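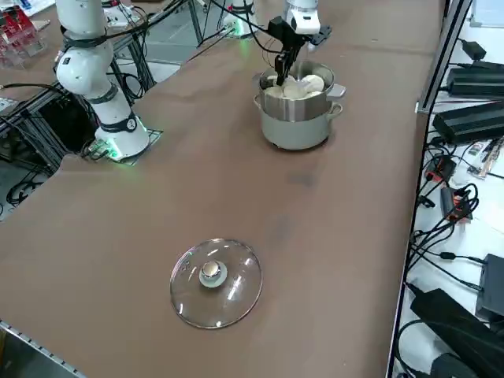
The Two-Tier Steamer Earns Its Shelf Space

A stack of bamboo baskets looks good on a kitchen shelf, but many home cooks end up with metal. A stainless steel basket sitting on a cooking pot takes care of buns, dumplings, fish and vegetables, and it washes up in the sink with everything else. Four round white buns fill most of a basket, and for a lot of households that is supper.

Odette Pruvost has taught steaming in the back kitchen at Filside since 2000. Her bun class is still the one that fills first. Most people who sign up already own a steamer. They have used it for broccoli and would like to use it for something else.

Her first lesson is about water. The pot should hold 2 inches, and the water should be at a full simmer before the basket goes on. Too much water will bubble up through the holes and soak the bottoms of the buns. Too little will boil off before the dough is cooked, and a scorched pot is hard to clean.

The second lesson is spacing. Yeast dough grows in the proof and grows again over the steam. Buns that start out a finger apart will often be touching by the end. Pruvost doesn't mind that. Buns that touch stay soft on the sides and pull apart easily, the way dinner rolls do. Cooks who want a smooth round bun all the way down should steam fewer at a time.

Each bun goes on its own square of parchment. Cabbage leaves work too, and so does a thin wipe of oil on the metal, although oil leaves the bottoms a little shiny.

Shaping takes more practice. Pruvost weighs her dough at 80 grams a piece, rolls each one into a tight ball and sets it seam side down. Students who skip the scale get one big bun and several small ones, and the big one needs extra time. She tells them to put it where they can reach it last.

Then there is the lid. A glass lid lets the cook check on things without letting the steam out, but drops of water gather on the underside and fall on the dough. They leave yellowish, dented spots. Some cooks wrap the lid in a dish towel, with the corners tied up over the knob and well away from the burner. Others set it slightly off center for the last few minutes. When the heat is off, Pruvost waits before she opens the pot, then lifts the lid away from her face and lays it flat on the table. A lid leaned against the backsplash sooner or later slides.

Getting the buns out is where beginners lose patience. Tongs work if they are narrow and the grip is light. Go in at the side, close gently and lift straight up. A thin spatula is better for buns that have stuck to each other. Fingers dipped in cold water are fast, and Pruvost uses hers, but she has been doing it a long time.

The handles deserve a look before buying. Small metal loops get hot, so keep two dry potholders close by. Lift the basket off first and carry the pot of water separately.

Leftover buns freeze well in a bag. They go back in the steamer straight from the freezer and are ready when the center feels soft when pressed.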